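Clutbridge Automation Letter
28 October 2019 | By the Clutbridge editors
14 shares | 3 comments

Otanine front desk kit: our first impressions

Many readers wrote to us after the May issue and asked about the Otanine kit from Flosik. It is a robot arm with a five-year parts plan and a humanoid hand, and it is sold to small hotels and offices which want help at the reception desk. We had it for 15 days.

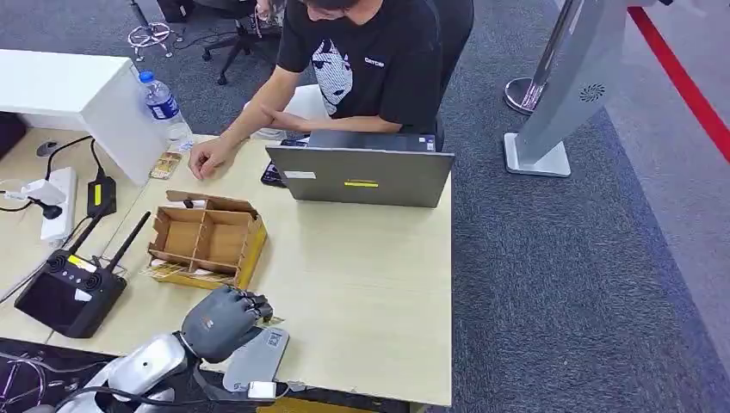

The kit arrives in 2 cases. Flosik promises that one person can assemble it in a morning. For us it took almost 7 hours, and most of this time went to the cables. The manual is correct, but the drawings are small and the order of the steps is not always clear. I recommend reading all of it before you open the second case.

Teaching a new movement is done from a laptop. You move the arm to a position, save it, and continue with the next one. The software is in English and Spanish, and a German version is planned.

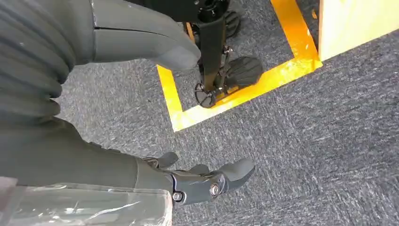

Please plan the floor space with care. The arm reaches farther than one expects from the brochure, and Flosik asks for a marked zone which guests do not enter. In a narrow lobby this can be a serious problem.

The hand is the best part of the kit. It can be set to three levels of force, and I used the lowest one for anything made of paper or thin plastic. With the middle level I bent several of our test items, so please be patient with this setting. 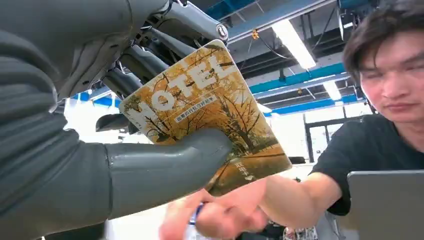

The price depends on the service plan. The basic plan costs 242 dollars per month and includes remote help, but no visits. Our regular adviser for such contracts, the Sánchez office, found the terms fair, except for the long notice period. The support team answered my e-mails on the same day.
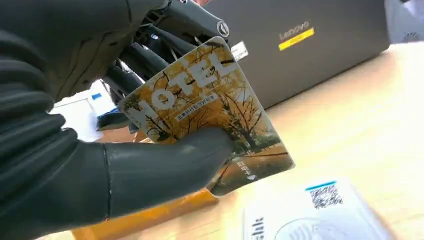

The hand holding a card with autumn trees and the word "HOTEL."

We will return the kit next week. Questions for Flosik can be sent to us until then.

Contact the editors | © 2019 Clutbridge | Back to top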